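Home > Community Help > Moving and Storage

Shipping a desk chair and small office stuff overseas, worth it?

Posted by Prasanna Seneviratne
Tuesday, November 8, 2022

I'm moving to Udine for work and trying to decide what goes. I have a desk, a chair, a laptop and one box of papers. Vallau quoted me for a shared container with a 60 day window. Has anyone used them? Should I sell the chair and buy another one there?

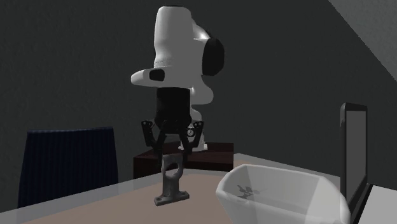
2 replies

nilsuwan_k
I used Vallau in September. Mine arrived in 30 days, but the customs form came back twice. Things to know:
- Keep the laptop and its charger with you.
- Write a list of what's in each box and put a copy inside.
- Chairs are charged by volume, so take the base off if it comes off.
- Ask if delivery includes stairs. Mine didn't and I paid extra at the door.
The desk I would sell. It cost me over 1,000 to ship everything and the desk was most of that.

Lakmal Seneviratne
sell it all. used furniture is cheap there and you can get a chair in a week. scan the papers first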